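Greston to Stenis with two kids - ferry or flight?

Forum: Family Travel > Islands and Coast
Page 1 of 1

marlow_pete
We have nine nights in Stenis next September, two adults and kids of six and ten. We live an hour from Greston, so the choice is the overnight ferry with our own car or the direct flight and a rental. The ferry with a four-berth cabin comes to 1,000 for the round trip. The flights are cheaper until I add bags and the rental car. Has anyone done both? We want beaches first, with a day or two of easy biking.

tidewater22
Done both. Ferry every time with kids that age. You drive off at 7 in the morning, the car is already packed, and nobody cares how many beach toys you bring. Get an inside cabin. You will be asleep anyway.

KLJ_travels
I disagree. The ferry eats an evening and most of the next morning each way, and you land tired. The flight is short, and the airport bus stops right in Stenis. We didn't rent a car until day four and didn't miss it.

tidewater22
That works if you stay in town. Half the good beaches on the west side have no bus at all.

KLJ_travels
In summer they do. Check the timetable before telling people that. The west route runs until the end of September.

tidewater22
It runs twice a day, and the last one back leaves at 4:30. I wouldn't plan a beach day around it.

Arif Sivakumar
We went this year and took the ferry. My notes, in the order you'll need them:

1. Booking. Reserve the cabin and the car space together. If you add the car later, they charge a change fee.

2. Where to stay. We had an apartment in Baran, 16 kilometers up the coast from Stenis. It's quieter, with a sandy beach that stays shallow a long way out. Parking was free. The kitchen was small but fine for breakfasts.
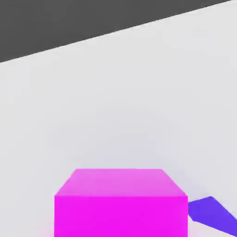 3. Biking. The path from Baran to Stenis is flat and separate from the road except for a short stretch by the harbor. Weltico rents kids' bikes and trailers. Book those ahead, as they keep only a few in the small sizes.

4. Food. The grocery store in Baran closes in the afternoon. Stock up in Stenis on the way from the port.

marlow_pete
Thanks, very useful. Is the beach at Baran sheltered? The younger one can't swim well yet.

Arif Sivakumar
Mostly. When the wind is from the north it gets choppy, and we drove to the south side on those days. That happened twice.

KLJ_travels
Fair enough, with a base in Baran I'd want a car too. I'd still fly and rent one. Our rental was 402 for the week with two child seats.

marlow_pete
That's close enough to the ferry price that I'll probably go with our own car. Booking this weekend if the cabins are still there.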